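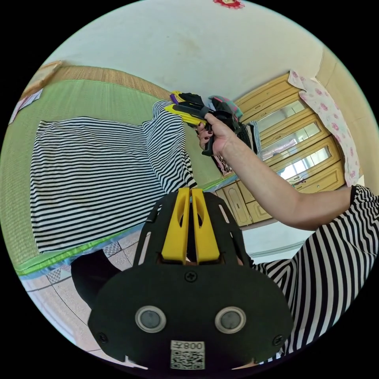
Kamarul Harahap – notebook, August, back bedroom at the Kusuma house

Start 2:10 pm. Clothes sorting, bed side first, cabinet later if there's time (there won't be).

Using the bed as the folding table again. Green woven mat stays on, fabric slides less on it than on the bare sheet we tried last time. Striped top laid out flat, sleeves out. Black and white stripes are good for this – you see right away if the fold is crooked. Plain dark stuff you can't tell until it's in the stack and leaning.

Order that worked:
– striped top flat, smooth from the neck down
– sleeves in, then sides
– bottom up in thirds, not halves. Halves comes out too tall for the drawer
– patterned things last, they're thin and they slump

The teal and pink print is a pain. Slippery, wont hold a crease, came undone twice. Rolled it in the end. Ningsih says roll all the thin ones and be done with it. Probably right but then they need their own drawer, or they get squashed by the folded ones.

Drawer plan, lower part of the light wood cabinet:
top drawer – rolled
next one – folded tops
doors underneath – bedding, towels, whatever is left
Glass door part stays as it is, don't put clothes up there, Ningsih Ong asked specifically. The cloth with the pink flowers stays on top too.

Count at the stop: 81 pieces sorted, 17 of those to go back in the wash (musty, from the bottom of the Relter bags). Those bags are no good for storage, zipper on one already gone. Try the Vustell boxes next time, the shallow ones.

Tile floor is cold and gritty by the headboard end, sweep before starting. Dropped one shirt, had to shake it out adn start over.

Slow part is still the smoothing. Folding itself is quick. Over 2 hours for the lot with a break for tea.

To do:
– second mat? ask Ningsih, then one person each side
– labels for drawers
– odd socks bag, still no home
– Nulska hangers, only if the long dresses are staying

Stopped 4:30. Left the last pile at the foot of the bed, dark stuff, not started.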